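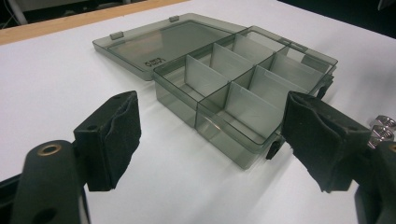
Compartment Boxes: How Dividers Sort Small Things
Cumville Museum Kids' Pages: Everyday Objects

A compartment box is a shallow container split into small spaces. People use it to store beads, screws, buttons, fishing hooks and other items that are easy to mix up. Each small space is called a compartment, or sometimes a cell.

Parts of the box

The base is the part that holds things. It has a floor and four outer walls.

The lid covers the base. On most boxes it is joined to the base along one long edge by a hinge. A hinge is a joint that lets one part swing while staying attached to the other.

The clasp holds the lid shut. It is usually a small tab on the edge opposite the hinge. The tab bends a little, slides over a bump and springs back.

The dividers are the inside walls. A long divider runs from one end to the other and makes two rows. Short dividers stand across the rows and cut them into cells.

Fixed and movable dividers

Fixed dividers are molded as part of the base. They cannot be taken out. Movable dividers are separate panels that slide down into grooves. A groove is a narrow channel that grips the edge of a panel. If you lift one panel out, two small cells become one larger cell.

Here is the rule for one row: the number of cells is the number of short dividers plus one. A row with no short dividers has one cell. A row with six short dividers has seven cells. Two rows like that have 14 cells in all.

Why see-through plastic?

Many boxes are made from translucent plastic. Translucent means that some light passes through. You can find what you need without opening the lid. Gray plastic lets less light through than clear plastic, and where two layers overlap, the color looks darker. A flat panel can also reflect light toward your eyes. Then it looks pale, even if it is made of the same plastic as the wall beside it.

How the box is made

Plastic pellets are heated until they melt. A machine pushes the melted plastic into a metal mold, where it cools and hardens. This is called injection molding. Raised letters on a lid come from letters cut into the mold.

Try it: sort a button jar

You need a compartment box, 30 buttons and a pencil and paper.

1. Choose one property, such as color, size or number of holes.
2. Put the buttons in groups on the table.
3. Give each group its own cell. Take out a divider if a group does not fit.
4. Write down how many cells you used.
5. Empty the box and sort again by a different property. Compare the two numbers.

Small parts are a choking hazard. Keep them away from children under three.

Words to know

Cell: one small space in a box
Groove: a narrow channel
Property: something you can observe or measure
Translucent: letting some light through

Page updated October 28, 2023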